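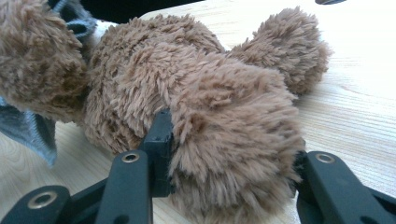 Review: Darmont hand-held gripper pair, second revision

We bought the Darmont pair to record two-handed demonstrations with soft goods. This review covers how well it fits our written practice for handling and cable safety. Vinh Tôn ran the trials in August over 11 sessions.

Linkage. The fingers stay parallel under light load. On plush, the black fingertips grip by compressing the pile, and strands can work in behind the block. Our rule is to inspect and clear both tips after every 12 grasps. Darmont's manual has no interval for this, and it should.

Cables. Each gripper is tethered, and the leads leave toward the operator.

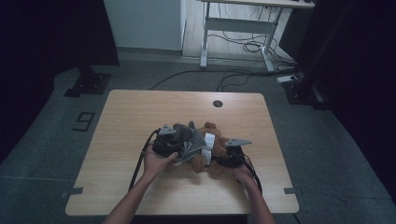
Our practice requires slack at the wrist, no crossing of leads, and floor tape for anything that fixes a position. The supplied leads are long enough to comply when standing, but they are heavy. The older Raptis unit was better in this respect.

Dressing tasks. Draping fabric over a soft toy is hard on any two-finger tool. The written procedure should state which hand holds the cloth and which steadies the toy, and operators should keep to it for the full session. Two operators who swapped hands partway had their recordings rejected.

Documentation. The calibration sheet is clear. The pinch hazard warning is on page 7 and belongs on page 1. Spare tips come only through Rernach.

Rating: 7 out of 12 on our internal scale. Suitable for supervised use with a local checklist. We will test again when the lighter leads ship.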